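Workroom notes: layer lines, blobs and a blue kitchen

Filed under: workroom, finishing

Wednesday evening, mostly spent looking at surfaces. The list for the room has two entries on it at the moment: the grey printed cylinder, and the play kitchen by the desk. They have little in common except that both have been waiting for me to decide how much finishing they are worth.

The cylinder first. It is in matte silver-grey Drollon filament, which I have used for a couple of years. Grey is usually a forgiving colour. A matte grey hides layer lines at normal viewing distance and only shows them when light comes across the wall at a low angle. It does not hide blobs. Anything standing proud of the wall picks up a small highlight on one side and a small shadow on the other, and on a plain curved surface there is nothing else for the eye to land on.
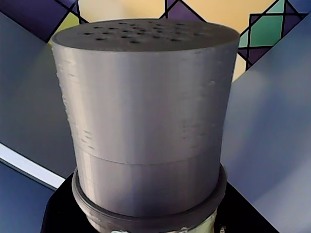

Rough band on the left flank, from just under the rim downwards.

The layer lines themselves are faint and even, and I have no complaint about them. The band on the left is another matter. It is a mixture of bumps, ridges and vertical streaks, and it runs a long way down the upper section. My working theory is a combination of slightly damp filament and a layer start position that was allowed to wander within a narrow range. Either would leave marks. Together they tend to leave a strip like this one, with lighter blemishes elsewhere.

The horizontal seam lower down I intend to leave alone. Filling it would mean matching the grey, and I have never managed to match this grey. Primer over the whole thing would solve that, but then it is a painted object and every knock shows.

Method for the rough areas, as planned:

1. Knock the highest points off with a sharp blade held nearly flat to the wall. Work around the curve, as cutting up and down tends to dig in at the layer lines.

2. Sand with 300 grit Porero paper wrapped round a strip of foam, using water. The foam follows the curve. A hard block puts a flat on it, and a flat on a cylinder can be seen from across the room.

3. Finish with 800 grit, same direction, light pressure. Stop as soon as the surface looks uniform. Going finer gives a slight polish, which will not match the untouched part of the wall.

4. Leave it for 24 hours before judging the result. Water sitting in the layer lines evens out the colour and makes everything look better than it is.

On the last test piece, steps two and three took 41 minutes, which is long for a strip of that size. The paper clogs quickly. I rinse it more often than seems necessary.

The kitchen is a different sort of job. The body is pale powder blue with curved gold handles, and there is a fair amount of sticker work on it, including a chalkboard-style SHOPPING LIST panel on the upper fridge door. Flat painted surfaces are easy to keep decent with a barely damp cloth. Stickers are the weak point, and corners go first. I put a very small amount of Erkar adhesive under a lifting corner with a cocktail stick, press it down through baking paper and tape it overnight. Too much adhesive makes a ridge under the sticker which never goes away.

Handles get a quarter turn on the screws from the inside of the door. No more than that on a toy, as the threads will strip. I use no polish on the gold ones - I tried a metal polish on a similar finish once and took the colour off.

The black strip along the front of the counter, with the knobs and the 88:88 clock, collects finger marks faster than any other part. A dry microfibre cloth is enough. The pots and the lid stay on the worktop and I wipe round them.

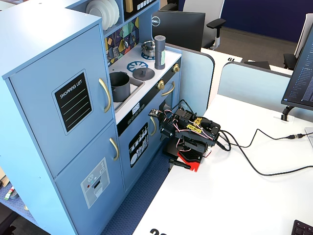
Back to the cylinder: the lid and the joints

The perforated top needs more care than the wall. Sanding across small holes drags the edges and fills the openings with dust, and the dust then sets into a paste once water is involved. I would do the lid dry, with the fine paper only, and clear each hole afterwards with a wooden skewer. A drill bit turned by hand also works, but it is easy to open one hole slightly more than its neighbours.

The rounded rim overhangs the body a little, so the foam strip has to be cut narrower to get up underneath it. The same goes for the small step at the seam and the flange at the foot. I mask both with low-tack tape before sanding the wall, otherwise the edges soften and the sections lose their crispness.
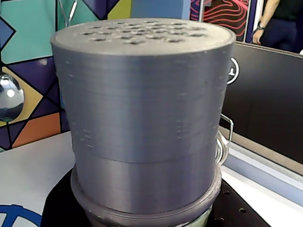

Specks on both sides of the middle band. Seam and base ring to be masked.

The specks in the middle band are small enough that the blade may deal with most of them. If so, I will skip the coarse paper there and go straight to the fine.

For the next print in this grey I have three changes noted: dry the spool first, fix the layer start to one position, and drop the outer wall speed. I have ordered another spool from Tshabalala, who had it in stock when the usual shop did not. If the wall comes out clean I will post the settings.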